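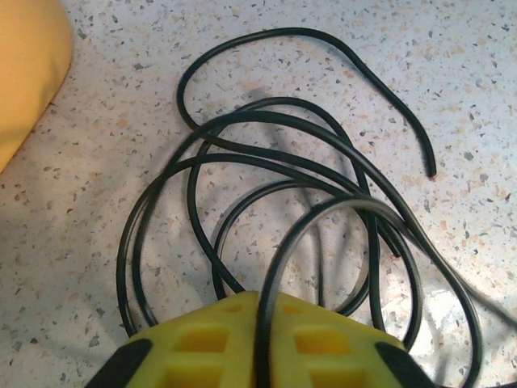
**Bench notes / Audio repair**

Thursday, January 17, 2019

Spent most of the day on the tape deck from the Vanevport library, the one with the oral history reels, and I'm happy to say I've grown rather fond of it. It came in with a complaint of "hum and wobble" written on a sticky note, and I do love a customer who keeps it short.

Started with the hum, which I could hear on the left channel with no tape loaded at all. Gerardo Ruggiero had suggested the power supply before he left last night, and he was right, bless him. Two of the filter capacitors measured well under their marked value. I swapped in new ones from the Farnik drawer (please, whoever takes the last of those, write it on the order sheet!) and the hum dropped down to where I had to hold my breath to hear it.

The wobble is going to take longer. Cleaned the capstan, cleaned the pinch roller, cleaned the capstan again. The roller has a hard, shiny patch on one side and I think it needs replacing — Costau used to stock them, so I've left a message there. Ran the test tape for 8 minutes anyway and the pitch still drifts, mostly near the start of the reel.

Cables, while I'm at it. If you coil over-under, the long ones lie flat and don't fight you the next time. I wind every turn the same way when I'm tired, then spend the next morning cursing myself. A loose pile is still kinder to the copper than wrapping it tight round your elbow, so if you're in a hurry, leave the pile and I'll coil it.

The library would like the deck back in April, when they begin on the Kashindye interviews. Plenty of time if the roller turns up.

Still to do: oil the motor bearing, check the right channel at 2000 Hz, find the missing screw for the back panel. It was in the blue lid before lunch.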